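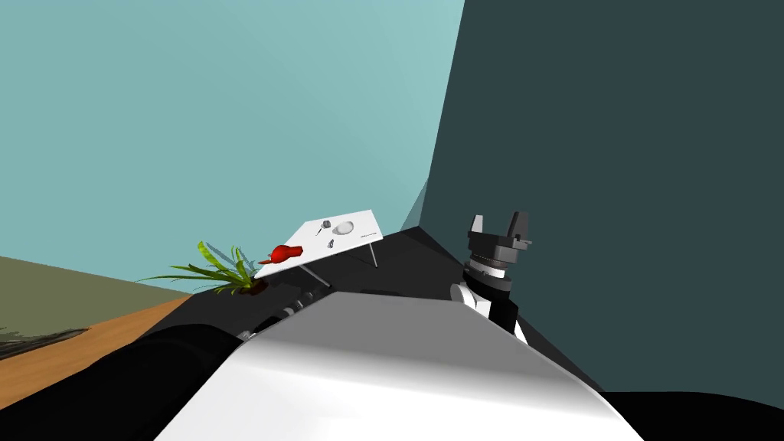 So we finally made it to the open day at the Zervas mustard mill! I've been banging on about going ever since my sister came back from it last August with a carrier bag full of jars and a cough, and after a false start (wrong bus, my fault) we got to Umside just before ten in the morning, in time for the first tour.

If you're coming by public transport, get the 58 from Flosside and stay on it past the retail park. The stop you want is the one after the church. It doesn't say anything about the mill on the timetable, so just look out for the chimney and ring the bell when you smell it. I'm only half joking. The driver was very patient with me.

You get a paper wristband at the gate and a hairnet each, and beardy people get a beard net as well, much to my husband's disgust. Tours leave from the old loading yard and last an hour or so, though ours ran well over as everybody kept asking things. There's a free bit and a paid bit. The free bit is the yard, the shop and the tasting tables, and the paid bit is the mill proper, which costs £4 and is worth every penny.

We started in the seed store. I'd always assumed mustard was mustard, but they use yellow seed and brown seed in different amounts depending on the jar, and the yellow is the mild one that you get on hot dogs. The brown is what goes up your nose. You're allowed to put your hand in the sacks set out for visitors and chew a few, and at first it's nothing at all, a bit like eating birdseed, then it gets warm and then you're looking for your water bottle. Bring a water bottle.

The heat isn't in the dry seed, apparently. It only happens once the seed is cracked and gets wet, which is why the powder in your cupboard doesn't smell of much until you mix it. Cold water gives you the hottest mustard and boiling water kills it off, so if you've been making yours up from the kettle like I have for most of my adult life, there's your problem. Vinegar stops it going any further and keeps it where it is. I wrote that down on the back of the bus ticket and I've tried it since with cold water from the tap and a ten minute wait, and blimey.

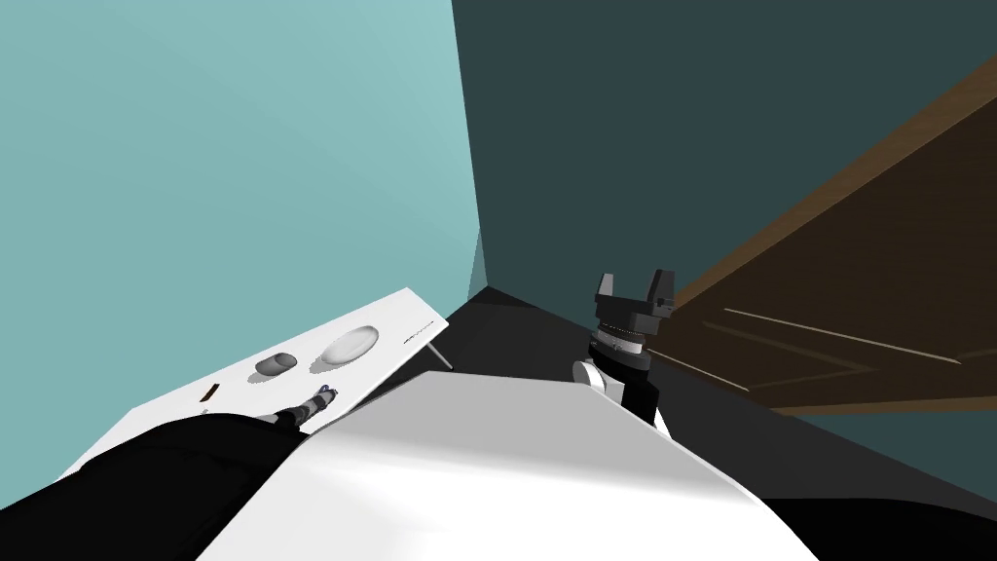 Čestmír Procházka reckoned ten minutes was too long anyway, and that for a ham sandwich you want it at six or seven, when it's still got some sweetness behind it, and after that you might as well be cleaning drains. He also said never to make it the night before, and that anyone keeping English mustard in an open eggcup in the fridge deserves what they get. I kept quiet about our fridge.

After the seed store you go up a steep stair to the stones. They are the thing everyone goes to see and I'm glad we weren't at the back. The stones turn quite slowly, a lot more slowly than I'd pictured, and the guide told us that's on purpose. Go too fast and they warm up and you lose the flavour. The paste comes off the edge looking like wet sand. It's noisy enough that you have to lean in to hear, and the floor hums through your shoes, and if you wear contact lenses I would seriously think about glasses for the day. I didn't, and I cried my way through the whole of the upstairs.

They only grind for part of the year in the old way, the rest goes through newer rollers in the building next door. We had a look at those too, through a window. Less romantic, but I'm sure it's what pays the bills, and the guide was very straightforward about it. A batch off the rollers fills 1000 jars and off the stones it's 111, which someone had chalked up on a board by the door with a smiley face next to the smaller number.

My favourite part was the dressing of the stones. Every so often the grooves wear down and they have to be cut back in by hand with a hammer and a sort of pointed chisel, and there was a spare stone lying flat in the yard so that people could have a go. I had a go. I made a tiny scratch and hurt my wrist. A little girl after me did far better and got a round of applause!

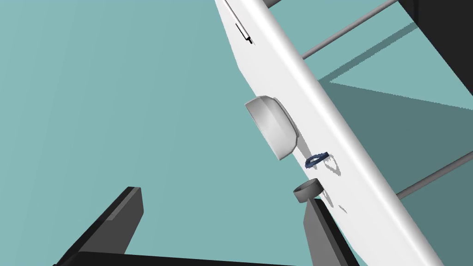 By then it was past noon and we were starving, so we went back down for the tasting. You get crackers, cubes of cheese and a lolly stick for each pot (no double dipping, there's a sign, and also a woman watching). My notes, such as they are:

The plain English is very hot, very clean, gone quickly. Good with cheese, too much on its own.

The wholegrain with cider vinegar was my favourite by a mile. The seeds pop. We bought a big jar of it and it's half gone already.

Honey mustard, well, it's honey mustard. Kids loved it.

The one with horseradish in it made my husband say a word in front of a vicar.

There was a dark one made to an old Flereck recipe, with treacle and a bit of clove, and I still can't decide about that. First taste I hated it, second taste I wanted sausages. We bought the small jar to be on the safe side, and I'd say it's a winter thing, something to get out with cold meat on Boxing Day and forget about in between.

Lunch was hot dogs from the van in the yard or a proper sit-down pie in the old cooperage. We had the pie. It was fine - good gravy, pastry a bit soggy underneath - and the queue was long, so I'd go early or eat after two. The hot dog people looked happier than we did. Tea was nice and strong.

The shop is tiny and gets rammed after each tour, so do what we did and hang about in the yard until it thins out. Prices are a bit less than in the farm shops round our way, and they do a mixed box of seconds where the labels have gone on squiffy. Same mustard. I got two for presents and one for us, and then had to carry them all home on my lap on the bus. 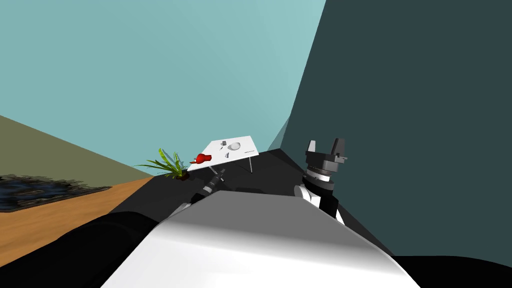
A couple of grumbles while I'm at it. The loos are at the far end past the car park and there was a queue all day. The stair up to the stones is the only way up, so if you can't manage it you miss the best bit, and I didn't see that mentioned on the poster or anywhere at the gate. They did offer half price to a man with a stick who had to stay below, and one of the guides brought a tray of fresh paste down to show him, but I think it ought to be said clearly before people travel. And it was cash only for the pies, cards for everything else, which caught out half the queue including us.

But we'd go again. I'd like to see it in the autumn when the new seed comes in, and my sister says they do an evening tour then with a supper afterwards. If anyone's been to the supper one, let me know what you get and whether it's worth booking ahead. I've got my eye on that wholegrain in the catering tub too, if I can work out how to get it home on the 58.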